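Foro > Cocina y casa > Conservas y fermentos

Tema: chucrut blando, qué hago mal??

huiling_pan
Tercer bote que me sale blando. Repollo normal, sal gorda al 2 por ciento, bote de cristal con tapa de goma. Sabor bien, ácido, pero textura de trapo. Lo tengo en la cocina encima de la nevera. Alguien sabe?

Trostlow
Encima de la nevera, ahí lo tienes. Demasiado calor. A 26 grados fermenta a toda pastilla y se ablanda. Bájalo al suelo de la despensa o al garaje.

guilan.du
No estoy de acuerdo. Yo en verano lo hago en la cocina y sale crujiente. Para mí es el repollo — si lleva semanas en cámara ya viene flojo de casa. Compra en diciembre, cabezas duras que pesen, y pruebas.

huiling_pan
Era del súper, ni idea de cuando lo cortaron. Y otra cosa, lo corto muy fino, con mandolina. Influye?

Skamix
Influye bastante. Yo corto a cuchillo, grueso medio dedo. Y no lo machaques tanto, con masajearlo hasta que suelte agua sobra.

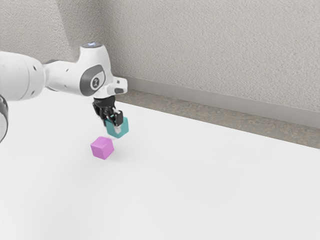
Lo de la sal tambien lo miraría. Pesas el repollo ya limpio o con las hojas de fuera y el troncho? Que si no, las cuentas no salen.

huiling_pan
Lo peso limpio. 991 gramos el último, le puse 20 de sal.

Trostlow
La sal está bien entonces. Insisto, temperatura.

yufang_jin
Hoja de parra o de laurel en el fondo, por los taninos. Mi suegra lo hace con los pepinillos y quedan duros.

guilan.du
Lo de la parra en pepinillos vale, en repollo nunca le he notado nada. Cada uno que haga lo que quiera pero eso es más costumbre que otra cosa.

yufang_jin
Pues yo sí lo noto, qué quieres que te diga

Skamix
Cuántos dias lo dejas fuera antes de meterlo en frio?

huiling_pan
Un mes y pico... a veces me olvido

Trostlow
Un mes encima de la nevera!! Pruébalo a la semana, mujer

huiling_pan
Vale vale. El jueves compro otro repollo, corto a cuchillo y al garaje. Os cuento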